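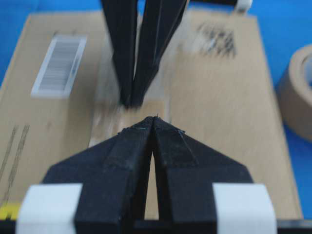 In Defense of the Dull Hour

By Edit Pálfi
6 Oct 2020 | 7 min read | 11 comments

Every robot cell I have ever worked on came with a commissioning binder, and every binder had a chapter on fingertips that was one page long. The page said to inspect the fingertips periodically. Periodically is a lovely word. The moon is periodic. So is my brother-in-law's interest in running.

I look after a two-arm packing cell at Teltness, where we ship replacement parts in brown boxes to people who have already been waiting too long for them. The cell has two arms, two grippers, a blue bench, a supply of cardboard and a roll of brown tape that somebody is forever leaving on the bench. It has 935 parameters I am permitted to change and I would guess I understand half of them. My argument is that most of the misery in a cell like ours comes from the part with no parameters at all, the few inches of black finger at the end of each arm, and that we would all sleep better if we spent one boring hour there before we opened the laptop.

I didn't arrive at this view through wisdom. In our second month the cell began to fumble flaps. It would come down on a box, close, and lift nothing, with great confidence. I did what anyone with a login does, which was to change the closing force. Then I changed the approach speed. Then I changed the closing force back and changed the approach speed some more, and kept notes, and the notes are very embarrassing to read. By the end of the week I had made 47 edits and the cell had developed what I can only describe as a personality.

Gyula Szabó, who had come over from the Vincze site to look at something else entirely, watched it miss two boxes, walked over with the cell locked out, and wiggled one finger with his thumb. It wiggled. One screw. He tightened it and went to get coffee, and he has never mentioned it since, a kind of cruelty I have come to admire.

So, the dull hour. Ours goes like this, and I set it down because people ask and then look disappointed.

Stop the cell and lock it out. Wipe the fingers. Cardboard sheds a fine tan dust that gets into any surface with the slightest texture, and a dusty finger holds a box the way a dusty shoe holds a gym floor. Use a dry cloth first, then a barely damp one. Don't use the orange degreaser, which Cristian Ticona used once on his own initiative and which left the fingertips as slick as a wet plate for the rest of the shift.

Then wiggle everything. Thumb and forefinger, each finger in turn, side to side and front to back. You are feeling for a click. A little spring is fine and a click is a screw.

Then close each gripper, slowly, on nothing. Watch the seam. The two fingers should come together along one thin line, with the tips touching at the same moment as the stretch just below them. If the tips touch first and the rest hangs open, you have a bend or a bad mount. If one finger gets to the middle ahead of the other, somebody has reassembled it with a washer missing, and you should look on the floor.

Then bring the two arms in over a taped box, one from each side, until the tips nearly face each other across a bit of cardboard. This is the step the younger technicians want to skip, since the software already has a screen that tells you where the tips are. The screen tells you where the tips would be if the fingers were the length they were on the day someone typed in the length. Fingers wear and get swapped. They get bumped on the bench edge by a person carrying a tape dispenser. Put a real box under them and look with your head down at bench height, first from the left and then from the right. We use the center strip of tape as our line, and before anyone writes in, yes, I know the tape isn't straight. I know because we put it there. It is straight enough to show you a gripper that has drifted, and it costs nothing, and it is already on the box.

Write down what you found, by hand, in the book on the string. Our book is largely the word "fine" in different handwriting. That is what a good book looks like.

There are respectable objections to all this and I've heard them from Inês Rebelo, who plans our production and regards my hour as an hour of boxes that don't exist. Her case is that the cell can measure itself. There is a self-check routine. It takes 85 seconds, it produces a green tick, and it doesn't require a grown woman to crouch beside a bench with one eye shut.

I like the self-check. I run it every morning. But the self-check on our cell asks the motors how they feel, and the motors always feel terrific. The motors felt terrific the whole week of the loose screw. A gripper finger has no opinion of itself and no wire to send one down, so if you want to know its condition, you have to go and visit.

The stronger objection is that we should be doing this by replacement. Swap the fingers on a schedule, throw the old ones in the bin, never wiggle anything again. Bendelska, our sister plant, does this, and their cell runs very nicely. It also means that whenever theirs misbehaves they are certain it can't be the fingers, because the fingers are new. I was on the phone with Nivaldo Rangel for most of an afternoon over exactly such a certainty. The fingers were indeed new. They were also on the wrong sides, left for right, and had been since he opened the bag. New parts are installed by the same species that wore out the old ones.

I'll concede one point to the schedule people. A person who does the dull hour too often stops seeing anything. I have caught myself writing "fine" before I had finished wiping. We now trade off, so that whoever tuned the cell last isn't the one who inspects it, and the results were humbling enough that I'm not going to list them. Scuffs, for instance. I had been ignoring scuffs for so long that I had filed them under decoration. A scuff on a finger is a record of a collision, and it is worth asking what it hit, especially if the answer is going to be the other arm.

What bothers me about the way we train people is the order of it. At the Nelirby course, which is a good course with a good lunch, you spend the first day on the programming screen and you meet the gripper on the last afternoon, when everyone is checking train times. Naturally they come back believing that the arm is the software and the fingers are an accessory. I would turn it around. Give them a gripper, a box, a screwdriver and a cloth for a whole day and don't tell them the password. They'll be bored. They'll complain on the feedback form. And some of them, in their second month, with the flaps being fumbled and a manager standing behind them, will reach for the finger first.

Inês has offered me forty minutes. I have told her I'll take the forty minutes if she comes and does the crouching part herself once, and we have left it there until November, when the Bendelska people are visiting and everyone will want the cell to look as if it has never needed anything.

Until then it's the full hour. And please, whoever it is, put the tape back on its hook.

Edit Pálfi maintains packing equipment at Teltness.

Share (85) Comments (11)

Contact | © 2020 | Back to top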